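The Greken table mat is a heavy felt covering for work tables, kitchen tables and shared counters. It is supplied by Griltico to schools, community kitchens and residential facilities, and is sold in one color, dark gray.

## Intended use

The mat is laid directly on the table top, without adhesive or clips. It reduces noise from dishes and containers and protects finished wood from scratches. It is not a cutting surface, and it should not be placed under hot cookware. For that purpose, Griltico offers the Petek trivet, listed separately.

## Sizes and materials

- Standard: 83 cm by 67 cm
- Thickness: 4 mm
- Material: pressed polyester felt, unbacked
- Edges: straight cut, unstitched

Custom sizes are available on orders of 7 or more. The table should extend past the mat on every side – a mat that hangs over the edge will curl in time and may be pulled down with whatever is on it.

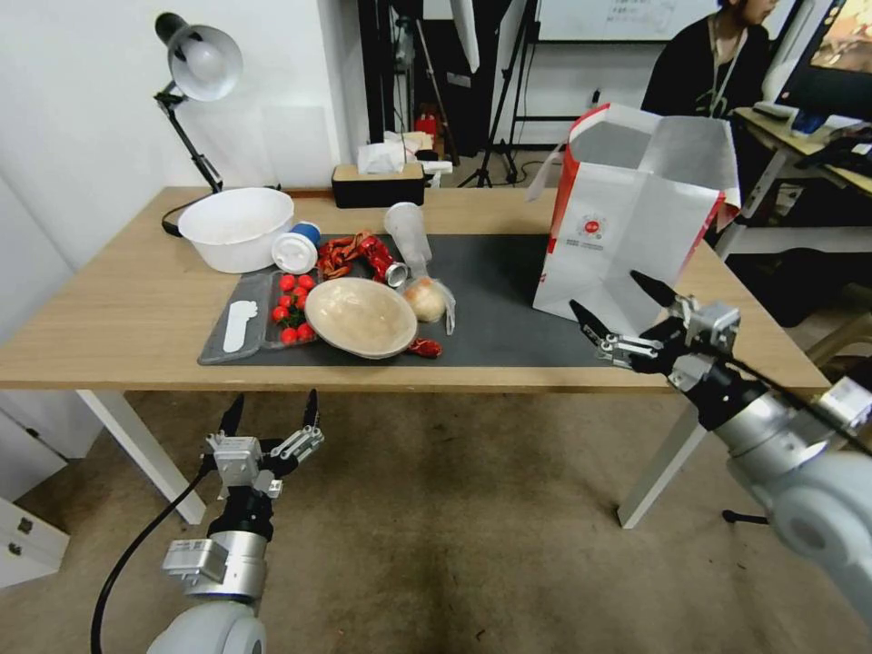
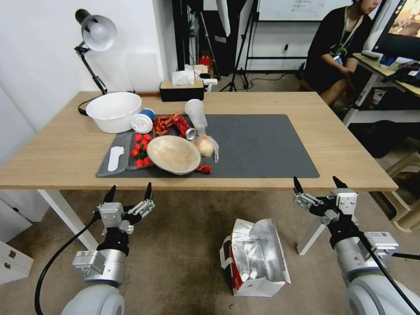 A dark gray mat on a light wooden table with white metal legs.

**Product text by the Furnishings Desk, Griltico**
*Catalog Editor, Table and Counter Goods*

## Care

Crumbs should be shaken out or removed with a vacuum cleaner on a low setting. Spills should be blotted at once with a dry cloth and then with a damp one. Rubbing pushes the liquid into the felt and raises the surface. The mat may be washed by hand in cool water with mild soap, and must be dried flat. Machine washing and tumble drying are not covered by the warranty.

New mats may shed loose fibers during the first weeks of use. A soft brush is sufficient to remove them.

## Storage

Mats are to be stored flat or rolled with the upper side facing out. Folding leaves a crease that cannot be fully removed. The Irach storage tube holds four standard mats.

## Ordering and returns

Orders are accepted from institutions and from individual customers. Unused mats may be returned in their original wrapping. Custom sizes are cut to order and cannot be returned unless the dimensions differ from those confirmed in writing. Fabric samples are sent on request – please state the delivery address and the name of the institution.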